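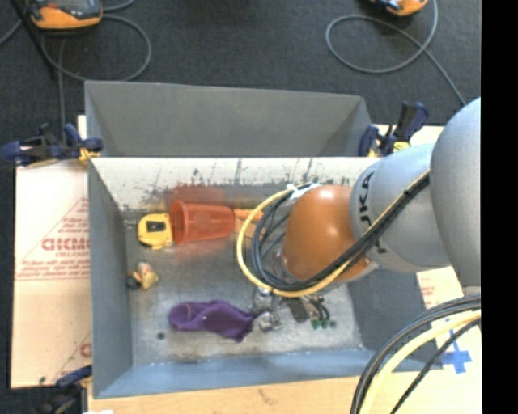
The sorting bins at Gronow's returns depot are bare metal inside, and the supervisor who has run the bench for seven years would not have them any other way. "Painted bins chip, and the chips end up in the goods," she said when we spoke on Thu 6 March. "Bare metal stains and scuffs. It can do that for years before I need to replace it."

The depot handles mixed household returns for Lalard and Neltaler. Soft and hard items arrive together: socks, plastic cups, tape measures, small toys. Each bin is limited to 50 items, although she prefers fewer. "If the bottom is covered, the small things go under the cloth and get missed. I want to see metal between them."

Textiles come out first. A sock laid flat is easily checked for holes; one balled up has to be opened, and that costs 5 seconds. Cups follow. Translucent plastic is held to the light for cracks, usually found at the rim. Tape measures are pulled out to full length and released once. "If it doesn't go back in, it's scrap. We don't repair springs."

The depot cleared 335 bins in its best week, a figure she attributes to the shape of the bin. The back panel stands well above the rest, so items dropped from the front do not go over. Scuffing is heaviest low on the back wall, where hard goods strike it.

A second bench opens at the Drindach site in April, with the same bins. She has asked for the same pale work surface there. "Dark benches hide screws," she said. "We lost a lot of screws."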